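Fill the seat or say you won't

Seven months. That is how long the regional transport department has gone without a confirmed head, and the council in Grakitz has now gone into recess again without putting a name to a vote. I keep hearing it's under control. By whom?

Officially by Jonas Gasser, who is "acting." He was the deputy, a decent one by most accounts, and he got the job by email the night Roswitha Kofler stepped down. He can sign a payroll. He can't sign a contract over a certain size, can't open a new post, can't move money between budget lines without the governor's office initialing every page. So stuff waits. The bridge at Camenzind waits. It was inspected in May, the report went up the stairs, and the report is still up the stairs.

I called the governor's office twice for this column. First time I got put through to a voicemail box that was full. Second time a very polite person told me the search was "ongoing and thorough." I asked how many people had been interviewed. She said she'd get back to me and I'm sure she meant it.

Here is my problem with acting heads, and I'd say it whichever party was in charge. The confirmation hearing is the one afternoon when somebody has to sit in a chair and answer for what they plan to do. Boring, mostly. I have sat through plenty and the coffee is terrible. But Kofler promised at hers that school bus routes in the outer villages wouldn't be touched for two years, and when the cuts were floated anyway people had the transcript and read it back to her. The cuts died. There's no transcript for Gasser. He never promised anybody anything, he didn't have to. 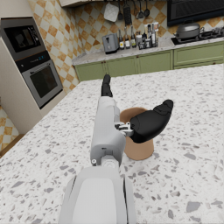 The bus thing matters again, by the way. There are 598 kids on the Feslow routes and the operator's contract runs out at the end of the school year. Somebody will have to renew it or rebid it. An acting head can extend it for 54 days at a time, so that's what will happen, over and over, and no operator is going to buy new buses on a 54 day promise. Would you?

Remo Fankhauser, who leads the majority, told me the governor deserves "room to find the right person." Fine. How much room? The charter says a nomination must be sent over "promptly" and thats all it says, a word you could drive one of those old buses through. Princess Ignacio has had a bill sitting since last session that would swap it for 28 days. After that the council could name someone itself. Seventeen lines long and no hearing scheduled. Her own side hasn't exactly fought for it either – they had the governor's office before this, and they liked acting heads just as much.

I know the other argument. Rush it and you get a bad pick, look at Pidport, where they confirmed a man in a week and were rid of him by summer. True. But Pidport got rid of him. There was a record, there was a vote, there were people who had to explain teh vote.

If the governor wants Gasser, nominate Gasser. He might be good! Let him come in and say what he thinks about Camenzind and about the buses, and let Fankhauser's people ask him something harder than how his family is. If she doesn't want him, tell him, he has a desk to go back to.

The council is back in three weeks. Ignacio's bill needs four more signatures to force a hearing. Mine is not one of the ones that counts, but your member's is, and the office numbers are on the council's page.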